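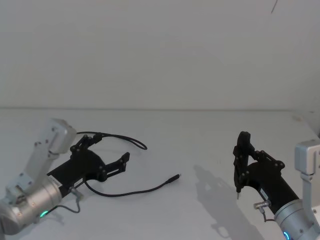

Pimerell Notes on Small Computing, vol. 5, p. 44

3. Swapping the disks

I'll say up front that I went into this part of the study expecting to be bored. Everybody knows a solid state drive makes an old laptop feel quicker, and my coauthor Delphine Lindqvist had already told me twice that we were going to spend October proving water runs downhill. What I wanted to know was where the time goes. Does the drive help with everything, or mostly with booting up and opening the browser for the first time?

We used the Renstead office laptops, which are all the same model and had all been sitting in a cupboard with their original spinning disks (and in a couple of cases their original stickers). I cloned each disk onto a Viker solid state drive with the same partition layout, left the memory and the processor alone, and didn't reinstall anything. That last choice annoyed Delphine, who would've liked a clean system on every machine. My feeling was that people who do this at home mostly clone and go, so I cloned and went.

Figure 1. The workspace: white tabletop and off-white wall, with the two arms and their black grippers.

The test script is plain. It opens a folder of 2000 small text files, searches them for one word, copies them to a new folder and then deletes the copy. Between runs we restarted the laptop, so that nothing was hanging around in the cache from last time. I forgot the restart on one laptop for a whole morning and had to throw those runs out, which hurt! They were gorgeous numbers too, and completely useless.

On the old disks the full script took 647 seconds on the middle machine of the bunch. On the solid state drives it took 44. I ran it again because I didn't believe it, then I asked Juniper Greenberg to run it on her own copy of the script, and she got close enough to mine that I stopped fussing. Most of the gap comes from the search and the copy. Deleting got faster as well, but it was never the slow bit to begin with.

Now for the part I did find interesting. Once a program was open and its files were in memory, I could hardly tell the two setups apart. Scrolling a long spreadsheet felt the same. Playing a video felt the same. Mercado, the stock-keeping program the office runs all day long, took forever to start on the old disks and then behaved just fine until somebody opened the yearly report, at which point the machine ran short of memory and began swapping, and the spinning disk went back to being miserable. So if you rarely close anything and you have memory to spare, you may notice the new drive a lot less than you'd hoped.

We didn't measure battery life. Delphine thinks there's a small gain and I think we'd need fresher batteries before either of us gets to say so. We also left out the drive's own temperature readings, as two of the laptops reported them in a way I couldn't make sense of. Section 4 goes back to the memory question and repeats the Mercado test with the second slot filled.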